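# 4. Do simulador à bancada

Capítulo curto, mas é aqui que muita gente tropeça. Pergunta de partida: quanto de uma política treinada só em simulação sobrevive no braço real? Método Kalitz — 3,689 episódios simulados, 700 separados para validação, o resto para treino. Textura do piso e luz sorteadas a cada episódio. Mesa fixa.
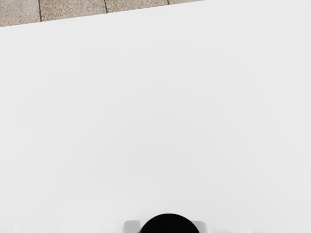
**Figura 4.1** — Vista simulada: garra na borda inferior, superfície branca sem objetos, faixa de piso no alto à esquerda.

Cenas assim entram no conjunto como negativos. Sem elas a política fecha a garra no vazio (ver o caso Niazi, seção 4.3). Com 1.000 negativos o erro caiu bem; com 2.000, quase nenhum ganho a mais. Guarde esses dois numeros, voltam nos exercicios.

Antes de seguir: revisar calibração de câmera, cap. 2. Notação igual à do cap. 3.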